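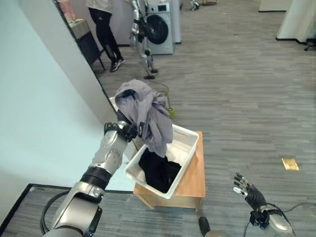 Nneka Sani wants to know if the old movie nights at the Tejada are still on this spring and whether she has to buy the whole season to get into one. Yes they're on, no you don't. Since that's two of the things we get asked most, the rest are below. Updated February 5, 2010, in a rush, more when the March calendar is locked.

What is this exactly?

Florno Film Nights. Old movies on a big screen, mostly 1930s and 40s, a few silents. Actual film when we can get a print. We run at the Tejada, upstairs house, use the side entrance after dark.

What time?

Doors 6:30, short at 7, feature right after. We don't run trailers. If you come in late please wait for a bright scene before you go hunting for a seat, people do notice.

How much?

Four dollars. Cash at the door or through Gemus online, same price, Gemus adds a fee and we don't see any of it. Season card gets you every show plus one guest. Kids under 12 free with a grownup.

Can I reserve a seat?

No. The upstairs house holds 94 and we've only sold out twice, both times for the Christmas show. Get there by 6:45 and you'll be fine. Balcony rail seats go first, no idea why, the sightline is worse.

Why did you cancel Pleltudov in the fall?

Print came in shrunk. Oluwatosin Okonkwo put it on the rewind bench, ran it through by hand and said no way, it would have torn at the first reel change. We weren't going to swap in a DVD and charge you for it. A better print has been promised for March. I've heard "promised" before so don't book a babysitter yet.

What IS Pleltudov?

Silent, small town melodrama, a telegraph clerk falls for the wrong sister. Slow first half hour. Then the train station sequence, and you forget you were ever bored. Tinted in parts, amber for the interiors and blue for night. Indrek Pärn will be at the piano, he has his own score for it and it's good, a lot of low left hand stuff.

Do you show dubbed movies?

Subtitled only, unless the only print around is a dub. Happened once. Won't say which, people who were there remember.

Why always black and white?

Not always. We try to do one color picture a season. The trouble is faded prints, a lot of the color stock from the 50s and later has gone pink and there's no fixing it in the booth. If a lender tells us "some fading" we ask for a frame scan first now. Learned that the hard way with a pirate picture where the ocean was salmon.

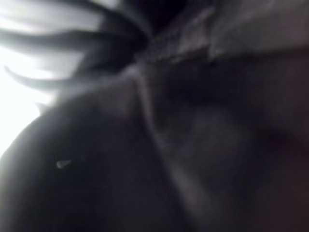 Same goes for sound. Some of the older tracks are just rough, hiss and pops all the way through, and turning it up only makes the hiss louder. If you have trouble hearing, sit center, a third of the way back. Under the balcony is muddy.

Who picks the movies?

Hoi-yan Wan does the main calendar. The four shorts for the season get picked by whoever argues longest. You can send suggestions, she reads all of them. Please include the year and country, there are way too many movies with the same title. And check it hasn't played here in the last couple of seasons, the past calendars are on the Archive page.

You showed my favorite and cut the ending!

We didn't cut anything. There are two versions of that one going around, the first-run ending and the re-release from after the war, where the husband comes home. The lender only has the re-release. I like the other one better too. If anybody knows of a loanable print with the original last reel PLEASE email.

Is it ok to bring children?

Sure, most of it is tame. The crime pictures have some slapping around and a lot of smoking. War homefront dramas are long and talky, small kids get squirmy by the second reel. Comedies are the safe bet. Aisle seat if you think you'll need to bail.

Food?

Popcorn and coffee in the lobby. No hot food upstairs. Please no crinkly candy bags during silents, Indrek can hear you and so can the back row.

Is there a talk after?

Sometimes. Oluwatosin Adeleke does a short intro for the less known ones and hangs around in the lobby afterwords if you want to talk. Spoilers are kept out of the intro, mostly.

Do you sell posters?

Only the season poster, ask at the door. We can't sell the vintage lobby cards in the case, they're on loan.

I lost a scarf / glove / umbrella.

Box behind the ticket table. Ask before the show, not during.

How do I get on the mailing list?

Sign up sheet at the door or email us with LIST in the subject line. One email before each show, thats it.

Parking?

Street, free after six. The lot next door tows.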